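当サイトでは、利便性の向上とアクセス解析のためにCookieを使用しています。閲覧を続けると、Cookieの使用に同意したものとみなされます。[同意する] [設定を変更]

フォローフォーカス

最終更新:12月 文:撮影機材事典編集部

フォローフォーカス(英:follow focus)は、映画やビデオの撮影において、レンズのピントリングを外部から回転させるための機構、またはその機構を用いて被写体の移動に合わせて焦点を送る操作を指す。機材としてはレンズ下部または側面に取り付けるギア駆動装置をいい、操作を指す場合は「フォーカス送り」「ピン送り」とも呼ばれる。操作は撮影助手のうちフォーカス担当(フォーカスプラー、ファーストアシスタントカメラ)が行うのが通例である。小規模な現場では撮影者が兼ねることもある。

概要

レンズのピントリングを直接手で回すと、力がカメラ本体に伝わって画面が揺れやすい。また、撮影者がファインダーを覗いた姿勢のままでは、リングの距離目盛を読むことが難しい。フォローフォーカスはリングの回転をギアで受け、カメラの側方に出したノブに伝える。操作者はカメラの横に立ち、目盛と被写体を交互に見ながらノブを回す。

写真用レンズの多くはピントリングの回転角が小さく、わずかな操作で焦点位置が大きく変わる。映画用レンズは回転角が200度、あるいはそれ以上に取られていることがあり、細かな焦点移動に向く。写真用レンズをフォローフォーカスで扱う場合は、ギア比の異なる駆動部に交換して操作量を調整する方法がとられる。

構造

機械式のフォローフォーカスは、駆動ギア、ギアボックス、ノブ、マーキングディスク、ロッドクランプからなる。

駆動ギアはレンズ外周のギアと噛み合う歯車である。映画用レンズの歯の規格にはモジュール0.8が広く用いられる。歯のない写真用レンズには、樹脂製やゴム製のギアリングを巻いて対応する。巻き付け式のリングは留め具の部分で歯が途切れるため、使用する回転範囲から外れた位置に留め具を置く。

ギアボックスは駆動ギアとノブの間で回転を伝える。対物側のレンズが反対向きに回る場合に備え、回転方向を反転できる製品もある。ギアの隙間による遊び(バックラッシュ)が大きいと、ノブを切り返した直後にリングが動かず、焦点の移動が遅れる。遊びの少なさは機械式を選ぶ際の主な判断材料とされる。

マーキングディスクはノブの根元に付く白い円盤で、油性ではない水性ペンや専用の消せるペンで焦点位置を書き込む。磁石で着脱するものが多く、カットごとに差し替えて保存できる。

ロッドクランプは装置を支持ロッドに固定する部品である。ロッドの規格は直径15ミリと19ミリが一般的で、15ミリには軽量機向けと大型機向けの二つの間隔がある。クランプが緩いとギアがレンズから逃げ、歯飛びの原因となる。

ノブには延長具を付けることができる。柔軟な軸でノブを離れた位置に出すものはホイップ、棒状の取っ手はスピードクランクと呼ばれる。ホイップはドリーの脇から操作するときに使われ、カメラに触れずに済む利点がある。

無線式

無線式は、レンズ側のモーター、受信機、手元の送信機で構成される。手持ち撮影、ジンバル、クレーン、車載など、操作者がカメラの横に立てない撮影で使われる。送信機のノブやスライダーの角度が電気信号に変換され、モーターがピントリングを回す。モーターを増設すると、絞りやズームも同じ送信機から操作できる。

使用前には較正を行う。モーターがリングを両端まで回し、可動範囲を記憶する工程である。端に突き当てのないレンズでは自動較正ができないため、手動で両端を指定する。モーターのトルクが過大な場合、古いレンズの停止機構を傷めることがある。

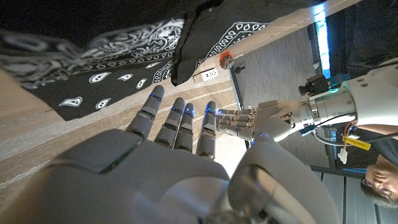

機械式から無線式への移行については意見が分かれる。Yavuz Erenは、ノブの重さが指に伝わらないまま焦点を送るのは地図を見ずに歩くようなもので、短い現場なら今も機械式を選ぶ、と述べている。一方で、レンズごとの距離データを送信機に登録しておけば目盛の読み替えが不要になるとして、長編の現場では無線式を標準とする撮影部も多い。ノブの回転の重さを調整できる送信機は、こうした操作感の差を縮めるために作られた。

小型機の例として、VoltaのTrisitzがある。受信機をモーターに内蔵した一体型で、モーター部の質量は81グラム、送信機には16のレンズデータを登録できる。電源はカメラのバッテリープレートから取る。後継機では登録数の拡張とともに、ノブの制動力の調整が加えられた。Vlachouのモーターとはケーブルの端子形状が異なり、併用には変換ケーブルを要する。

操作

撮影前の段取りでは、俳優の立ち位置ごとに焦点面までの距離を測る。測定の起点はカメラ本体に記された焦点面マークであり、レンズの先端ではない。巻尺のほか、レーザー距離計や超音波式の測距装置も用いられる。床に貼った印と、マーキングディスク上の印とを対応させておき、本番では俳優の動きに合わせて印の間を送る。

印は到達点を示すにすぎず、途中の速さは操作者の判断による。俳優が印の手前で止まる、あるいは予定より早く振り向くことはしばしばあり、操作者は俳優の体の動きを見て送りを修正する。モニターの像だけを見て操作すると、ぼけを確認してから手が動くことになり、送りが遅れやすい。このため、モニターを確認用にとどめ、俳優とカメラの距離を直接見る操作者もいる。

焦点の深さは、焦点距離、絞り、撮影距離、許容する錯乱円の大きさによって決まる。同じ絞りでも、長焦点の接写では深さが数センチに満たないことがあり、俳優の呼吸による前後の動きも外れの原因となる。撮影部は照明部と相談し、絞りを半段ほど絞ることで余裕を確保する場合がある。

二人の人物の間で焦点を移す操作はラックフォーカスと呼ばれる。移す時機は台詞や視線に合わせることが多く、速さによって印象が変わる。焦点移動に伴って画角がわずかに変わる現象(ブリージング)の大きいレンズでは、移動が速いほど画角の変化が目立つ。

保守

ギアの歯に砂や布の繊維が入ると、回転にむらが生じる。屋外での使用後は刷毛で歯を払い、ギアボックスの外側を乾いた布で拭く。内部の潤滑剤は低温で粘度が上がるため、寒冷地では事前に回転の重さを確認する。Plernmontの整備手引では、クランプのねじを保管時に緩めておくことが勧められている。

無線式では、モーターのケーブルの断線が故障の多くを占める。コネクターの根元を曲げたまま固定しないこと、予備のケーブルを用意することが基本とされる。他の無線機器と周波数が近い場合は、送信機と受信機のチャンネルをそろえて変更する。

関連項目

マットボックス
被写界深度
映画用レンズ
撮影助手
ブリージング

お問い合わせ | 編集方針 | プライバシーポリシー
© 撮影機材事典編集部 無断転載を禁じます
ページの先頭へ戻る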